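Chapter 4
Cloth That Moves: Drape, Stretch and Shrinkage

I ruined my first proper skirt with a washing machine. It was a lovely thing (well, I thought so), cut from a length of Dirkik cotton I'd saved up for, and I sewed every seam before it occurred to me that the fabric might have plans of its own. One wash at 60 degrees and the hem had crept up past my knees. My teacher at the time, Grethe Thygesen, held it up, laughed for quite a while, and then made me unpick it all and measure each panel against the paper pattern. I've never skipped a pre-wash since!

So that's where we're starting. Chapters 1 to 3 dealt with fibres, yarns and the way they're woven or knitted together, and you'll need the bit on grain from Chapter 3, so go back to it if it's gone hazy. Now we get to what finished cloth does when you hang it, pull it, wash it or simply leave it alone overnight.

Three words to pin down first. Drape is how cloth falls under its own weight. Stretch is how far it will go when pulled, and recovery is how much of that it gives back. People muddle the last two all the time, and it's why so many home-made leggings go baggy at the knee. A knit can stretch a long way and still have poor recovery.

We'll be using the same four test cloths all through the chapter: Zitari (a light plain-weave cotton), Bogdan (a heavy wool twill), Pralto (a jersey knit) and our old friend Dirkik. Cut a strip of each, 40 cm long, with the long side running along the grain. Label them straight away, in pencil, at one end.

Before you measure anything, let the cloth rest. Fabric straight off a roll or a hanger is still under a bit of tension, and if you measure it like that you'll get a number you can't trust. The same goes for a finished garment: lay it flat, smooth it lightly with your palms, don't tug.
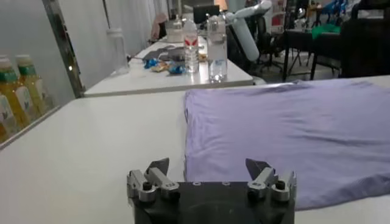

Fig. 4.1 A garment laid flat on a table. Soft wrinkles like these can stay.

Do your first exercise with Pralto. Mark two points in the middle of the strip, pull gently until it resists, note the length between them, let go and wait. Then measure again. I like to leave mine for the time it takes to drink a cup of tea, but 2 minutes will do if you're in a classroom.

4.1 Why a bias-cut skirt grows

Hang a skirt cut on the bias from a rail and look at the hem the next morning. It will have dropped, and by different amounts on different sides, so leave it hanging overnight before you level the hem.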